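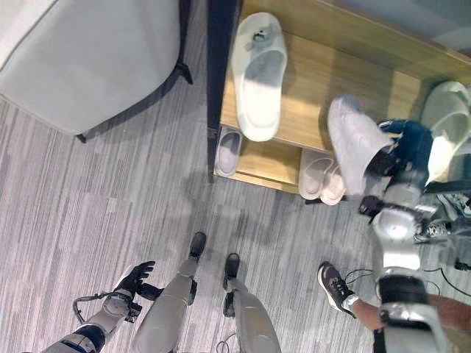
Shoe rack duty. White slipper in hand at the lower shelf, pink pair beside it.

Can machines do chores yet, or are we still pretending?
Board: Home Automation / General

gidby_basement
I'll start, as the owner of a robot vacuum that has eaten the same phone charger 2 times. Every April somebody on this board announces that household robots are basically here, and every April I am still the one picking up shoes. So I'm asking for a straight answer. Slippers on a rack. Is that a solved problem, a nearly solved problem, or a thing that works as long as a person is standing next to it?

My position is the third one. Look at the sneaker.

torque_and_regret
Third one, but I'm less gloomy about it than you are. Slippers are a mean test. They're squishy, they have a hole in one end, and they look different every way you turn them. I'd have picked mugs. A mug has the decency to stay mug shaped.

Also your vacuum is not evidence of anything except where you leave your charger.

gidby_basement
It was charging. That's where chargers go.

lineside_78
Shop floor guy here. At the Kernthorpe plant we have an arm that's been loading the same bracket into the same fixture for 10 years and it's wonderful at it. Move the fixture an inch and it will load that bracket into the open air with total confidence. So when people ask me if robots can do chores I say sure, as long as your house never changes and you only own brackets.

Two slippers on one shelf is harder than anything our arm does in a shift. I don't think the folks upstairs believe me when I say that.

mopsandgears
Disagree with the whole mood in here. You're all grading it against a person who is trying. Grade it against my household, where the rack is a suggestion and the slippers live on the stairs. A machine that gets half of them onto any shelf at all is an improvement, and it can take all afternoon. I'm at work. I don't care how slow it is.

Here's the bit I look at, the grip:

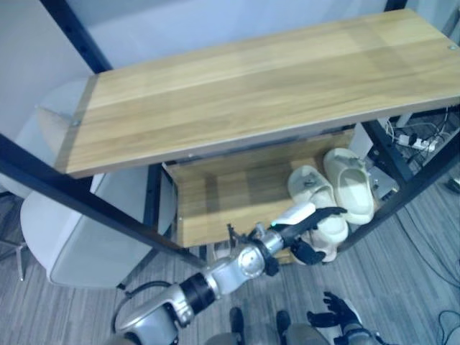

Fingers over and under. Left slide tilted, front end hanging off the lower board.

That's a real grasp. One long finger across the top, the others curled underneath, and it has to get in there with another shelf right overhead. I've dropped slippers from easier positions.

torque_and_regret
Agreed on the grasp. The part I'd want to know about is the letting go. Picking things up gets all the attention, and then you open your hand and the slipper does whatever it likes. No still is going to settle that for either of us.

lineside_78
Letting go is half my maintenance log.

gidby_basement
mops, "it can take all afternoon" is fine until it's between you and the bathroom. And what does it do about the dog? Our old Camenzind floor washer met the dog once and they both had to be moved to separate rooms.

mopsandgears
I don't have a dog. I have teenagers. They'd leave the room on their own if they saw something tidying up.

skullthorpe_dave_not_dave
Long time reader. Does anyone make one that folds fitted sheets? I would pay car money.

torque_and_regret
No, and I wouldn't trust anybody who told you otherwise. I'm a grown adult with two working hands and I roll mine into a ball.

lineside_78
Same. It goes in the closet and we shut the door fast.

gidby_basement
OK, so the tally so far is "not yet" from me, "not yet but nice fingers" from torque, "only brackets" from lineside – and mops wants to order one tonight. I'm leaving the thread open. If anyone has one that does shoes while the house is empty, post it, and please say how many tries it took.

mopsandgears
You never asked the vacuum how many tries it took.

gidby_basement
I know how many tries it took. I bought the chargers.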